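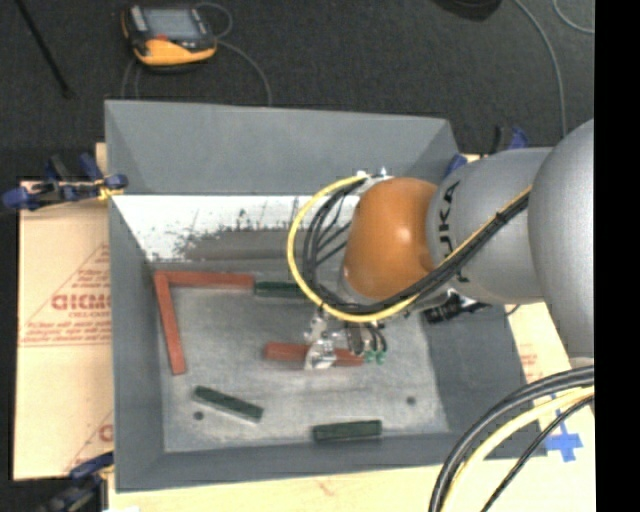
Jocelyn Catacutan thinks I should stop calling it "the grabber." It's a gripper, she told me twice on the bus home, and the whole thing is an arm, and if I'm going to talk about it for the rest of the week I might as well get the words right. Fine! Gripper!

15/04/2019

Open day at Grarnholm and I am still buzzing. Over 500 people signed up, so they sent us through in groups of 16, and ours got the Milia room first (lucky, the line was out to the stairs by the time we left). I could have stayed there all afternoon. It's a KUKA arm, big and silver with an orange wrist, and it was working over a gray bin with red and green blocks in it. The red ones are long and skinny, the green ones shorter and so dark I took them for black at first. I love how much of it is just clamps and blue tape. My garage looks like that!

Asked the guide what happens when two blocks are jammed in a corner and got a great long answer, half of which I followed. Must look up "compliance."

Then room 301 for the Haddad talk, which ran over, and terrible coffee. Missed the 4 o'clock bus to Clollby. Didn't care. Jocelyn wants to go back next March and so do I.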